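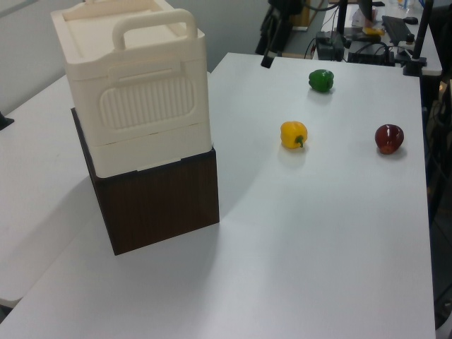
Plastic storage box with carrying handle, cream.

Rollville work stoppage

The Rollville work stoppage was a labor protest by inmates at the Rollville state prison, begun in March in the laundry and kitchen and later joined by most of B Wing. It lasted 33 days. Main demands: higher pay for prison jobs, an end to fees on phone calls, and a written limit on lockdowns.

Background
Kitchen workers were paid 50 cents an hour, unchanged for years. Commissary prices had gone up twice. A petition with 68 names was sent to the warden's office in January — no reply on record.

Stoppage
Began at 5 a.m. with the breakfast shift. Staff served cold meals from then on. Phones in B Wing were shut off the first week, according to letters published by Coralie Bright, an attorney for several of the men. By the second week 600 inmates were refusing work. Tiago Vieira, one of four spokesmen, was moved to Cludinberg and held apart from other prisoners untill the stoppage ended.

Outcome
Talks were led by outside mediator Bit-na Um. Kitchen pay was raised to 68 cents. Phone fees were cut but not dropped. No lockdown limit was put in writting. Disciplinary reports against most participants were later withdrawn — the spokesmen's were not.

Aftermath
A smaller stoppage at Cludinberg in August ended after two days. Ye-ji Son's history of the protest draws mainly on the letters.

See also
Prison labor
Cludinberg transfers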